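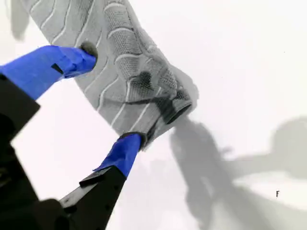 4. Sorting and pairing socks

Socks go through the sorting table last, after towels and shirts. Tip one net bag at a time onto the white top and spread the contents by hand until no sock lies over another. A pale grey knit with thin white wavy stripes can look much like a plain grey one when it is bunched up, so pull the fabric flat before you decide which pile it belongs to. The stripes bend with the folds and are easiest to compare along the leg.

1. Wipe the table top with a dry cloth. Lint shows up on white and will stick to fine knits.
2. Set the table lamp to position 6. Lower settings make dark blue and black hard to tell apart.
3. Turn every sock right side out. Put your hand in as far as the toe and draw the fabric back over it. Do not tug at the opening.
4. Lay the socks in rows with the toes pointing away from you.
5. Match by pattern first, then by length, then by the wear on the heel.
6. Place each pair together, heel on heel, and fold once at the ankle.
7. Put the folded pairs in the Fadden tray. A full tray holds 60 pairs.

Note: Do not roll pairs into a ball. Rolling stretches one cuff over the other and the elastic goes slack. Customers on the Yammine contract have asked for flat folds only.

Caution: Check fine mesh knits for pulled threads before folding. If you find a loop, leave it alone and put the sock in the repair bag. Never cut it.

Search this guide Enter a word or part number Go

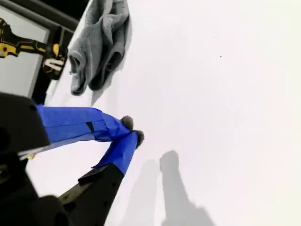

4.1 Odd socks

Anything left without a partner once the bag is finished goes in the odds drawer under the table. Close the bag record before you start the next one, otherwise the odds will be booked to the wrong customer.

1. Pin a paper tag to the cuff and write the bag number on it, for example 1,063.
2. Enter the same number on the Clikach sheet, with the colour and any pattern.
3. Look through the drawer for a match at the end of each shift.
4. When a pair is made up, remove both tags and strike out both lines on the sheet.

Odds are kept until the end of May and then sent to the Vultesley depot. Shaimaa Nasr holds the drawer key and signs the sheet.

4.2 Care of the table top

Clean with warm water and a drop of washing-up liquid. Bleach will turn the surface yellow. Have the top checked for chips after every 3,000 bags, as a rough edge will catch on knitwear. Report chips to Tarek Chidiac and cover the spot with a folded towel until it has been seen to.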